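Skip to content | Home | Tickets | Knowledge base | Forum | Sign in

Ticket 300-44: Arm won't commit to a narrow gap (household tidy routine, simulator)
Opened by: Embla Viklund
Product: Trurkatik planner, Kokance home scenes
Status: Open, waiting on customer
Print this ticket | E-mail this ticket

Embla Viklund, Aug 7, 2023

Hi all! So I'm back with another chore that should be easy and isn't. I've been running the tidy-up routine in the simulator for our Tokville demo, and it does fine on anything out in the open (cup on a counter, great, every time). Ask it to reach into a tight spot between two upright things, though, and it creeps in, slows way down and then just hangs there until the timeout kicks in. I've had 13 runs of this now and 8 of them ended in the timeout. The other five backed out and called it a success, which made me laugh and then made me a bit sad.

What I've tried so far:
- restarted the planner, no change
- lowered the approach speed, which only made it hang later
- swapped the wrist offset back to the default, no change
- turned off the second arm in the config, and the timeouts came sooner, if anything

My hunch is the collision padding. The gap is plenty wide for my own hand, but with padding on both fingers I think the planner decides there's no way through. I grabbed a view from the wrist end so you can see how tight we're talking.
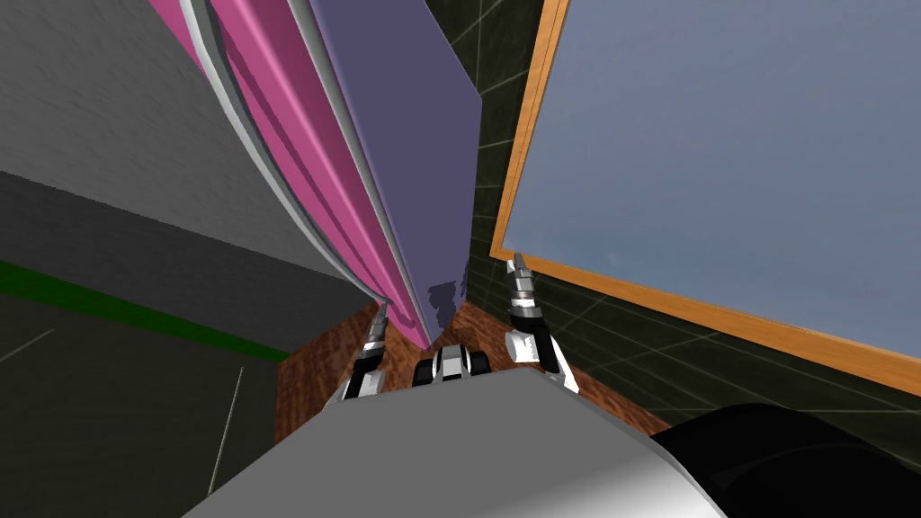
Attachment 1: gripper at the gap, colored panels to the left, orange-framed glass to the right

The right finger is the one I'd look at first. Its tip is up by the lower corner of that frame, and if the padding sticks out even a little, it's already "touching" as far as the planner cares. Same story with the left one and the bottom of the pink panel. I can live with it brushing a panel, but I'd rather it stayed off the glass!

Isabelle Zacharias, support

Hi Embla, thanks for the attachment, that helps a lot. Your hunch sounds right to me. Padding is set per link, so try this: leave the arm alone and bring down the value on the two fingertips only. Then send me the planner log from one run. Please keep the glass as a hard obstacle for now. The false successes are a separate bug and I've split them off, we hope to have that fixed in September.

Embla Viklund

Tried it, and we're halfway there! It goes in now. Coming back out it still stalls, log is uploaded. My boss over at Grewal keeps asking when a robot can do his whole house and I keep telling him to hang on to his broom. Open counters, sure, I'd trust it today. Anything behind or between furniture, I'd still send a person.

Isabelle Zacharias, support

Got the log. The retreat path is using the old padding from a cached scene. Clear the cache, reload, and run it again with the same fingertip values. Leaving this open until I hear from you.

Contact support | Copyright Kokance | Back to top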